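25 May 2019

Visit notes: Fernside open day, hardware and key goods hall

Doors opened to visitors at the loading side. We joined the second group and were taken through stamping first, then deburring, then the assembly benches. Stamping runs 27 blanks per sheet on the older press and 28 on the Kera, which has a narrower margin between parts. Offcuts go into bins sorted by gauge. The noise on this side made most of the talk hard to follow.

Assembly was quieter and took up most of the hour. The parts of interest were flat metal carriers with small holes near the rim, each hole taking a coiled split ring. Larger wire rings are added last. The rings come in from Jireš in cartons of 250.
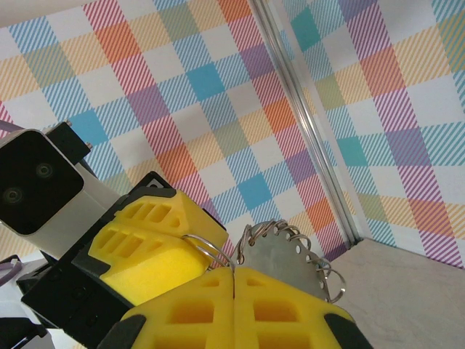
*Gray notched disc with split rings through the rim holes and larger wire rings at either side.*

The notched outline is cut in the same stroke as the holes. I asked about edge finish and was told the discs are tumbled for seven hours, with samples checked by thumb. A display case near the exit held older versions under the Cikico name, with thicker wire and fewer holes.

Spare rings were on sale in the lobby, cash only. The plating shop was closed to groups and is due to open for visits in August. Parking is behind the north building.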